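How to lay a printed cloth flat on the table

A large printed cloth looks best when the picture lies straight and the surface is smooth. Please read all the steps before you begin.
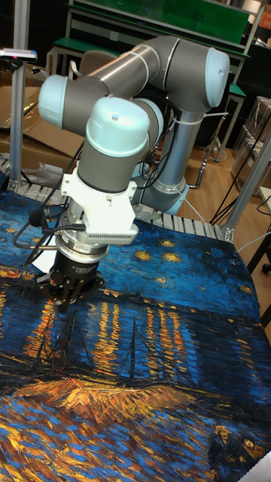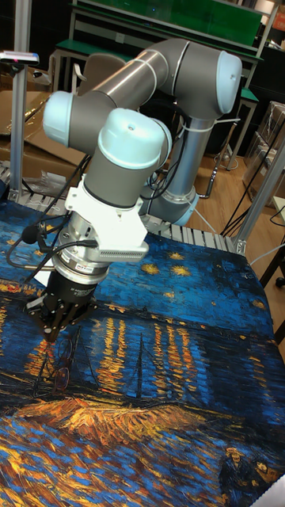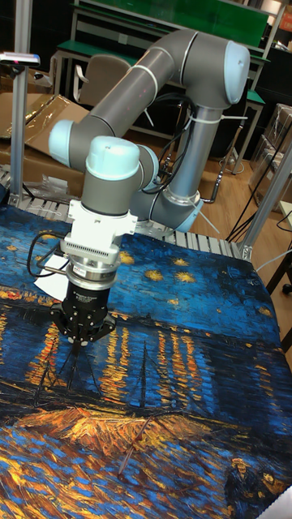
Night-river print, spread over the worktable

Trorano Textile Club, table group

1. Clear the table and wipe it. Let it dry fully.
2. Put the cloth with the sky at the far edge, so the shoreline comes near to you.
3. Smooth from the middle to the sides with your flat hand. Do not pull the corners, the print will go crooked.
4. For a wave which stays, lift the nearest side, shake it softly and lay it down again.
5. Leave it for 2 hours. Small creases become weaker in this time.

Questions about ironing go to Tyyne Ojala, in room 36.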